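September 13, 2020. Bedroom set, clothes and bed.

Jingyi Lei wants the yellow garment to be our standard hanging item. I'm not convinced. It's thin and slippery-looking, the dark trim hangs differently from the yellow part, and two people will never agree on when it counts as "on the hanger straight." Otis says the contrast makes the edges easy to find. Maybe. Edges weren't what we were arguing about in June. 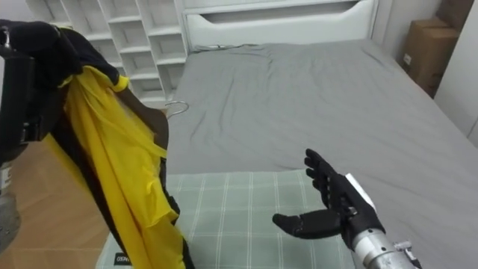
My other complaint is the bed as a staging area. Everyone lays things on it and then smooths the sheet by hand, so no two starts are the same. The plaid blanket makes it worse. I'd fold it and leave it on a chair, but Jingyi Pan thinks a real bedroom has a blanket on the bed, and she'll win that one.

Pillows: stacked in two at the foot corner, next to the pine step. Zhiqiang calls this "tidied." In whose house? I'd only call it tidy if they were at the headboard. Write down which we mean before anyone scores it.
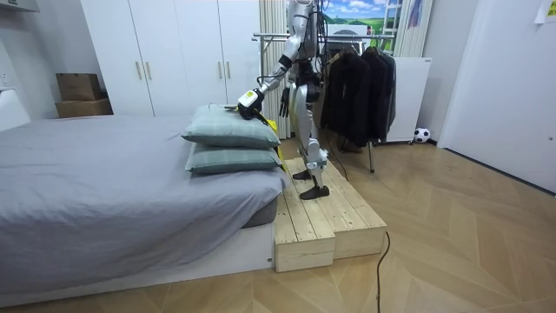

## Hangers

The Indine catalog claims its wooden ones stop slipping. Bought on the strength of one paragraph, 137 in the box, when we needed maybe a handful. The curved shoulder is nice. Whether it holds a light jacket or shirt any better than wire, I've seen no numbers. Collar bunches up either way if you start from the shoulder.
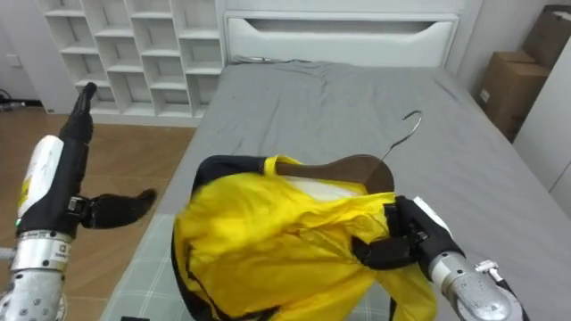 ## To do

- Same garment, wire vs. wood, 200 hangs each, before we order more
- Agree on what "straight" means
- Ask Jingyi Zhong where the Floltgate shirts went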